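**Brindolness swap shelf reopens in bigger room, with February hours**

The household swap shelf in Brindolness is back, and if you have been holding on to a bag of odds and ends since it shut its doors last fall, you will be glad to hear that it has moved somewhere with a good deal more elbow room. The new home is the ground floor of the old Jodov dry goods building, two doors along from the bakery, where the windows are large and the radiators (we are pleased to report) have been seen to.

For anyone new to town, the idea is a simple one. You bring in things for the kitchen, the bathroom or the hobby table that are clean and still have some use left in them, and you take home whatever catches your eye. There is no money involved and no tally kept of who brought what. The shelf began 5 years ago as a single bookcase in the library porch, and it grew until people could hardly get past it to return their books, which the library put up with very kindly for longer than anyone had a right to expect.

Last year 1250 items found a new kitchen or cupboard to live in. Jam jars went fastest, as they always seem to, followed by storage tubs, mixing bowls and, rather to everybody's surprise, egg cups. Curtains and table linens did well too, especially in the weeks before the holidays, when half the town appeared to be expecting company.

The move was paid for by a bake sale, a quiz night and a generous gift from Beltov Hardware, which also supplied 18 new shelves and lent a hand truck for the heavier boxes. Plastic tubs and containers have been given a whole wall to themselves this time, so there should be less rummaging about on the floor for a lid that fits.

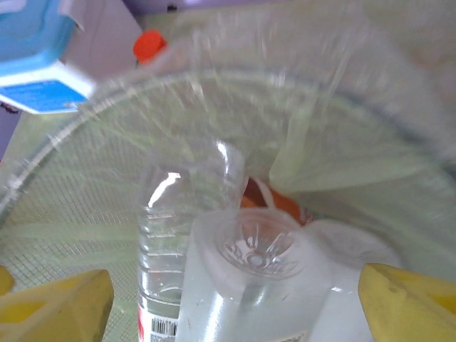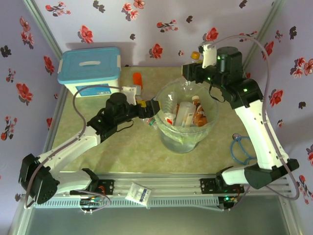
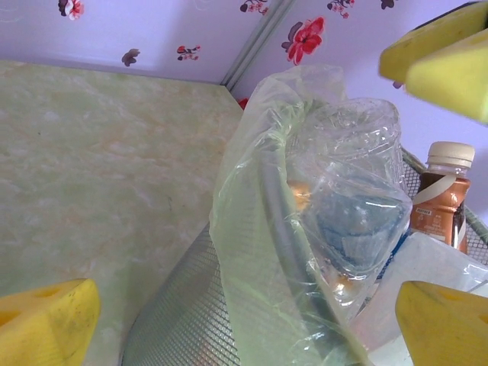 ## Hours and what to bring

Through February the room will be open in the mornings from 9 until noon, with one late opening each week until 7 in the evening for those who work during the day. The late opening is posted on the front door, and it may shift a little until the new routine settles down, so do have a look as you go by.

Please rinse jars and bottles before you bring them, and keep boxes and their lids together with a bit of string or a rubber band. Electrical goods, mattresses and car parts can't be taken, however nice they are. Chipped china is welcome if you mark it for the garden, where plenty of people like to use it under flowerpots.

A mending table will run alongside the shelf, starting with sewing and moving on to small wooden items in the spring. There are 13 places at each session, and the sign-up sheet hangs by the coat hooks. Tea will be provided by the Ruangrit café across the street, which has also promised its ginger cookies for the first morning, so it may be worth coming early.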